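August 19, 2024

Long day with the arms again, and my feet are killing me! We got 80 good runs saved on the paper cups before lunch, and then 3 in a row that I had to toss (my fault, I kept starting too fast). Tayla McAlister says we need 1,000 before it's even worth training on, so I'm trying not to do the math. 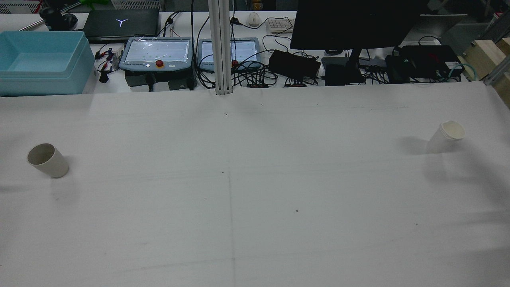 Anyway, I'm moving the cups farther apart between runs now - otherwise it just learns one spot and gets lazy. Tayla wants a new layout every 4 runs, and I keep losing track. Leftover noodles for dinner, then bed.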